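The hidden load: what a kitchen draws when nothing is cooking

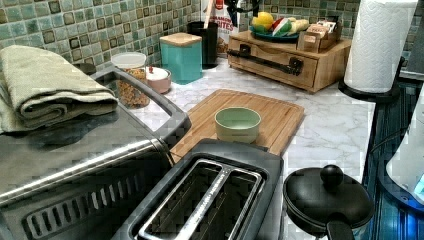
Auður Hauksdóttir puts the figure for an ordinary household at 228 kilowatt-hours a year, and she regards that as the low end. It covers only what kitchen appliances consume between uses: clocks, touch panels, standby transformers and the small radio modules that wait for a telephone to call them.

Her measurements come from the Flistholm survey, which fitted plug-in meters in 32 homes and left them there from November until the following summer. The last meter was collected on 12th August. Each one logged power at intervals of ten seconds, fine enough to separate a resting load from a short heating cycle.

The resting loads fall into two groups. Appliances with a mechanical timer and a plain switch draw nothing when off, as the switch breaks the supply. Appliances with an electronic control must keep part of the circuit live, and the amount depends largely on the power supply chosen by the maker. A modern switched supply can idle below half a watt. An older iron-cored transformer may take four or five, and gives it up as heat that can be felt through the casing.

Half a watt, left on all year, comes to a little over four kilowatt-hours. Five watts comes to nearly 44. Neither matters much alone. The highest total in the survey belonged to a house with three coffee machines, two of them set to keep their boilers warm overnight. It used 2,039 kilowatt-hours in twelve months at the kitchen sockets, and 1,475 of those were logged while no one was preparing food.

Settimio Caruso disputes the way such totals are presented. In a heated room during winter, he argues, waste heat from an appliance replaces a little of the heat from the boiler, so the net loss is smaller than the meter suggests. Hauksdóttir accepts the physics but notes that electric heat usually costs more per unit than gas -- and in July it replaces nothing.

Metering is simple enough to do at home. The Ditel socket meter used at Flistholm reads down to a tenth of a watt, though cheaper types become unreliable below two. Readings should run for at least a full day, as some controls wake at night to check for updates. The Guerra and Mistik meters tried in the pilot were dropped because they lost their stored totals after a power cut.

Switched extension leads remain the usual remedy. They should not be used for ovens or kettles unless rated for the full current.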